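Cathedral grain
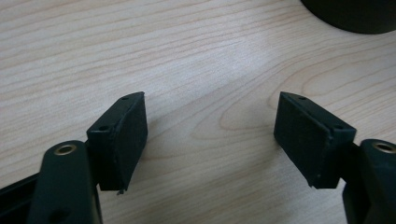

Garnet McKinnon objects to the name and would drop it from the trade altogether, arguing that "flat-sawn figure" says the same thing and tells the buyer how the board was cut. The objection has had little effect on usage. "Cathedral" remains the usual word in veneer catalogs and furniture listings, and "crown" and "plain-sliced" are also met with.

Cathedral grain is the pattern of nested arches, V shapes or long ovals seen on the face of wood cut at a tangent to the growth rings. It occurs in most species with a clear difference between earlywood and latewood, including ash, oak, elm, larch and Douglas fir. It is faint in species with even growth rings, such as basswood and holly.

Formation

A tree trunk tapers toward the top, so its growth rings form a stack of narrow cones. A flat cut made parallel to the center line but away from it crosses each cone in a curve close to a hyperbola. The curves lie one inside another with their points toward the top of the tree. Toward the edges of a wide board the cut meets the rings at a steeper angle, and the lines run nearly straight and closer together.

Closed ovals form where the trunk swells or bends. A bulge in the stem brings the same ring through the cutting plane twice, and the lines join at both ends. In Kedora ash, which is often crooked near the butt, ovals are more common than arches.

Cutting methods

Solid boards with the figure are produced by plain sawing, in which the log is passed through the saw in parallel cuts. The outer boards show the widest arches. Boards through the center show straight lines on each side of the pith.

In veneer work the log is first cut in half and the half log, called a flitch, is sliced parallel to the cut face. Sheets are kept in the order they leave the knife so that neighboring sheets can be matched. Rotary peeling, in which the whole log is turned against a blade, gives a broader and less regular figure with no repeated center.

The Pagano slicer, introduced at the Zatcombe mill, held the flitch at an offset of 4 degrees to follow the taper of the stem. This lengthened the arches and reduced the number that ran off the side of the sheet. Zatcombe stopped slicing in December, one year after the machine was refitted, and the offset table is no longer made.

Matching

In book matching, every second sheet is turned over so that the arches mirror each other across the joint. Turned sheets may take stain differently, an effect called barber pole. In slip matching the sheets are laid side by side without turning, and the arches repeat in one direction. Center matching uses an even number of sheets of equal width, with a joint on the center line of the panel.

Grading

The Sorier scale, last revised in January 2021, rates cathedral figure on the face of a panel from 1 to 11. Points are taken off for arches that lean, for abrupt changes in line spacing and for a peak lying more than 2 inches from the center of the sheet. Color is graded separately.

Movement and finishing

Wood shrinks more along the growth rings than across them. A solid flat-sawn board therefore changes width more than a quartersawn board of the same species, and it tends to cup away from the heart side. Veneer glued to a stable core is much less affected.

The broad earlywood areas inside the arches absorb more stain than the dense latewood lines. On softwoods this can reverse the light and dark parts of the pattern. A thin washcoat of shellac applied before staining reduces the contrast.

See also: Flitch; Quarter sawing; Rift sawing; Growth ring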